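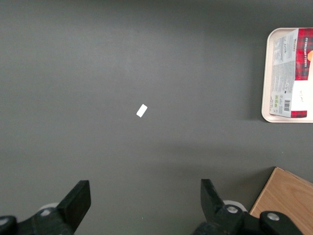
About Drarkent

Drarkent supplies portioned snack and drink trays to offices, clinics and training centers. The company was started by Ximeng Duan in Pravcombe and moved to its present unit on Baluyot Road in December 2018. The unit has 41 staff and one packing floor.

What we supply

A standard tray holds one item or several, according to the customer's order sheet. The range covers packaged baked goods such as vanilla shortbread, whole fruit and bottled soft drinks. Packaged goods stay in the maker's wrapper, with the ingredient list and barcode intact. Fruit is supplied whole and unpeeled.

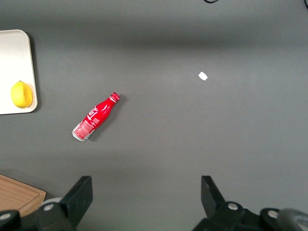 Trays are cream or off-white plastic with rounded corners and a raised rim. Lemons go directly on the tray. Bottles are checked for dents and cap condition before they are assigned to an order. Work surfaces are matte gray, and paper scraps are removed between orders.

Capacity and service area

The packing floor has a limit of 300 trays per shift and runs 2 shifts. Deliveries cover Pravcombe and Jallodbridge. Orders outside this area are collected from the unit by the customer.

Item lists are revised each July. Current lists are available from the order desk, extension 1681.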